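Who will wipe the table?

Every few months someone tells me that my work will soon be done by a machine. I clean and set tables in a canteen in Nedport, 23 of them, and I have done it for many years. I don't feel offended by this idea. I would gladly give the evening shift to a robot. But I have looked at what these machines can do, and I think we must wait longer than the newspapers say.

My colleague Prasanna Sheikh likes to say that a table is the easiest thing in the world. It is flat and it stays where it is. I answer that a table is easy only for somebody who has hands. When I pick up a saucer, my fingers feel the edge before I think of it. I know how hard I can press. A gripper has two stiff fingers, and it must be told all of this, or it must learn it from very many tries.

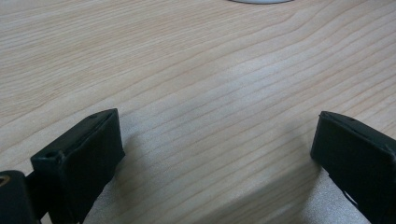
An open gripper over a wooden tabletop.

People who sell automation talk mostly about speed. For me the speed has no great importance. A slow machine that clears every plate is welcome in my canteen — a quick one that drops one plate in 37 is not, as I am the person who sweeps the floor afterwards.

So my answer is: not yet. In a factory, where each part comes in the same position, yes, already. In a room where children leave spoons under napkins, I would like to see it first. I will bring the coffee.

Signe Solheim, Nedport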